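Boards > Old Houses > Plumbing and Baths > Pedestal or vanity for a tiny half bath?

January
Started by clatdale_carrie
14 replies | 868 views

clatdale_carrie
OK so we finally have the go-ahead on the downstairs half bath and my husband and I can't agree on the sink. He wants a pedestal because the room is the size of a closet (it WAS a closet). I want a vanity because where on earth does the toilet paper go otherwise? The house is a 1920s bungalow, and his whole argument is that a cabinet would look wrong in it. Anybody lived with both?

porchswing65
Lived with both, pedestal all the way. I put one in at our place in Gristlow and the room feels twice as big. Toilet paper goes in a basket on the tank. Done!

mudroom_mike
Gonna disagree with porchswing. Pedestals are pretty for about a week and then you notice there's nowhere to set a toothbrush. Also they're a bear to install. You need blocking in the wall at just the right height, and the supply lines show, so you end up buying the nice shutoffs and the nice trap. My "cheap" pedestal ended up costing me $198 in chrome parts alone.

porchswing65
It's a half bath Mike, who is brushing their teeth in there?

mudroom_mike
My kids. Everywhere. Constantly.

Meifang Xia
I went through this last year and bought a narrow vanity from Zernwood, the one that's only 16 inches deep. Love it, with one complaint, the drawer hits the door trim if you don't shim it out. Measure with the door OPEN, please. I measured with it closed like a fool and had to send the first one back. On the style question, I found a plain one with legs and painted it the same green as the kitchen trim, and people ask me if it came with the house.

clatdale_carrie
Ooh legs! That might be the peace treaty. Is the top ceramic or the fake marble stuff?

Meifang Xia
Ceramic, one piece with the bowl. I wouldn't go back to cultured marble, my old one got those little spider cracks around the drain and never looked clean again no matter what I scrubbed it with.

gristlegal
Second the white ceramic. Ours gets coffee, paint brushes, potting soil, you name it, and it wipes right off. Just don't drop a glass bottle in it, ask me how I know.
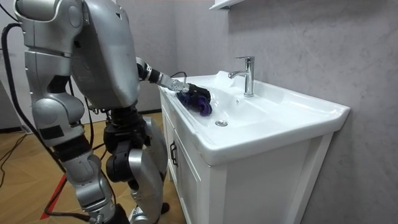 The other thing I'd say is check how deep the bowl is before you buy. Some of the skinny ones are so shallow that you wash your hands and the water ends up on your shirt. And get a faucet with a short spout! I had a long one from Shao that shot straight at the front edge, and I lived with a wet floor for a whole winter before I swapped it.

mudroom_mike
Yes on the spout. Good call.

porchswing65
Still say pedestal. A cabinet in a closet is a closet in a closet.

clatdale_carrie
Ha, my husband just read that one out loud and he's very pleased with himself. I taped both sizes out on the floor this morning and the 16 inch one does fit with the door open, so I'm leaning legs. Does anyone know if the wall still needs blocking for that kind, or does it just sit there?

mudroom_mike
It sits on the floor, but screw the back rail into a stud anyway. Plaster or drywall?

clatdale_carrie
Plaster, of course. Crumbly.

mudroom_mike
Then find your studs first and predrill everything. Go slow.

Share | 65 likes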